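# The Ruawai Plush Blanket in Lavender

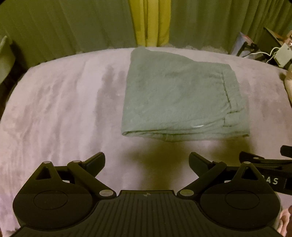

*The Ruawai in lavender, spread over a bed, with a folded piece in sage green resting on top.*

We have sold blankets at Lerkero for long enough to know that most people buy one with their hands first and their eyes second, so it is a little awkward to be selling you this one through a screen. All we can do is tell you as plainly as possible what it feels like, and the word everybody in the Stidbridge shop comes back to is "deep". Your fingers go down into the pile a little way before they find the cloth (and then they tend to stay there, which can make it slow work getting anything folded at closing time).

Lavender is the colour we reordered first. It's a soft, quiet sort of purple that sits happily with white bedding, with greys, and especially with sage green, which is a pairing we have grown very fond of. If you've already got our Plesetti cushion covers in cream you'll find they go together nicely too.

**About the pile**

Like any long, fuzzy fabric, the Ruawai shows the way it was last stroked. You'll see paler and darker streaks and swirls wherever the fibres lie in different directions, and if you sit on the bed to put your socks on there will be a mark where you sat. Some customers love this and some ring us up worried that there's a fault in the dye! There isn't. Run the flat of your hand over it from the pillow end down and it will settle into one tone, more or less, until the next person comes along.

It does pick up the odd bit of thread, as all plush does. A lint roller sorts that out, or a slightly damp rubber glove if you haven't one in the house.

**Size and weight**

The wide size is meant for a double bed, with a decent drop on both sides. It is generous, so on a single you may prefer to fold it in half and use it across the foot. The plush is 600 gsm, warm enough for most winter nights over an ordinary duvet. From June onwards I'd put it away, or keep it on the sofa for the evenings when the heating is off and you rather wish it weren't.

**Washing**

- Wash at 30 degrees on a gentle cycle, on its own the first time
- No fabric softener – it flattens the pile
- Dry over a line or an airer, and give it a good shake halfway through
- Please don't iron it

Do check that your machine has room, too. If the blanket has to be pushed in with any force, the launderette is a better idea.

**Ordering**

Product code: 2132
Colour: lavender
Size: wide

Blankets are sent out folded in a cotton bag, which is handy for storing it over the summer. The pile will look rather squashed when you first open it, so spread it out over the bed and leave it overnight before you make up your mind about it. Returns are accepted unwashed, in the bag it came in.

*Page updated Thursday, March 1, 2018*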